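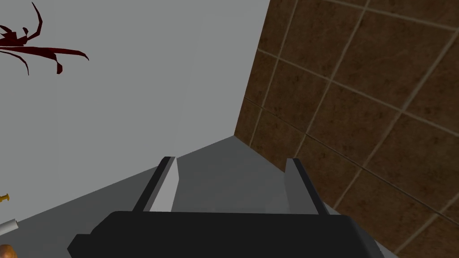
Ticket: Stop displays and journey planner, Ferkholm corridor
Status: open, waiting on supplier
Priority: high (was medium, changed Monday)
Raised by: Elli Harju, service planning
Handling: Paavo Partanen, passenger info systems

Problem as reported
Since the January timetable change the journey planner won't offer the bus to tram connection at Salminen. Tells people to walk to Ferkholm instead, or get a taxi from the park and ride. Bus gets in, tram leaves four minutes later, same platform. Planner acts like the tram isn't there. Displays at the stop are fine for buses, blank for trams on and off.

Elli's note: we spent two years getting people to believe this interchange works. Parking at the centre got dearer the same week. Phones are busy. Please don't treat this as cosmetic.

Log

08:10 PP
Reproduced. Ferkholm north to the hospital, weekday morning, arrive before 9. No tram option at all. Drop the arrival time and it shows up, but with a 25 min wait. So tram data is loaded. It's the transfer that's broken.

08:35 PP
Checked the transfers file in the nightly export from Skiltau. Minimum change time at Salminen is set to 1000 seconds. Should be 100. Someone's added a zero or the export has. Everything under 16 and a bit minutes gets thrown out, which is nearly every connection we run there.

08:50 PP
Corrected it by hand in test, rebuilt. Tram connection back. Morning, evening, Sunday all ok. Not pushed to live yet, want to know where the 1000 came from or it'll just be overwritten tonight.

09:20 EH
Can we push it anyway? Even one day of correct results is better than none. I've got a councillor quoting the planner at me as proof that nobody could use the tram to get to work.

09:30 PP
Pushed. Will be overwritten at 3 in the morning when the export runs. I'll re-do it by hand tomorow if not sorted.

10:05 PP
Source found, sort of. In Skiltau the value is correct, 100. In the file that comes out it's 1000. All other interchanges come out right. Only difference I can see is Salminen was rebuilt as a stop group in January, used to be two separate stops. Old bus stop, old tram stop, now one group with three platforms. Reckon the group has its own change time hidden somewhere and that wins.

10:40 PP
Yes. Group level field, not on the normal edit screen, you have to switch on the advanced view. It says 1000. Nobody's name against it, changed by "import". Set to 100, saved, ran export manually. File correct. Left live on that.

11:15 EH
Confirmed on my phone and on the desktop version. Tram shows first for the hospital now, walking is third. Thank you. What about the displays?

Displays

11:30 PP
Separate fault I think. Displays take live predictions from Flunisix, not from the export. Buses match on the new platform codes, trams still send the old stop code. When a tram is on time the display falls back to the timetable and shows something. When it's late there's no match and the line goes blank. Explains the on and off.

Which means people see nothing exactly when they most want to see something. Not great.

12:10 PP
Tried adding the old code as an alias in Flunisix. Accepted, no error, no effect. Restarted the prediction feed. No effect. Restarted one display (platform 2) remotely. Came back with buses only.

13:25 PP
Rang the Flunisix helpdesk. Aliases are cached and the limit on the cache is 3000 entries. We're over that since the rural routes were added. Anything new goes in at the bottom and is never read. They can raise the limit their end, needs a change request. Sent.

13:40 PP
Meanwhile deleted 80 aliases for stops on the closed line 6 branch. They were no use to anyone. That should get us back under the limit, waiting on the next cache refresh.

14:30 PP
Refresh done. Platform 1 showing trams with live minutes. Platform 3 too. Platform 2 still buses only. Different firmware on that one, it was swapped after the glass was broken.

14:55 EH
Have asked for a paper timetable to go up at platform 2 for now. Also the driver's union rep says trams have been holding for the bus when they can see it, so real connections have been better than what we publish. Worth having in the punctuality notes.

15:20 PP
Agree. Not something I can put in the data though, planner only knows the timetable.

Still to do
Platform 2 display, firmware update. Supplier has the job, no time given.
Flunisix cache limit, change request sent, no answer yet.
Check every other stop group made in January for the same hidden field. Ferkholm square is one, haven't looked at it.
Ask Skiltau why a field that overrides the edit screen isn't shown on the edit screen.
Check tomorrow's 3 am export before anyone gets in. PP will do.

Comment, EH
Please keep the before and after planner results. Two of the complaints we had say the tram was never a real alternative to driving for them, and both were going by what the planner told them. I'd like to write back with the correct journey rather than a sorry. Also need to know if the usage survey links ran off the same search, if so the weeks since the change have to be left out of it.

Comment, PP
Saved both sets in the ticket folder. Survey does use the same search, yes. Leave those weeks out. Keeping this open til platform 2 is back.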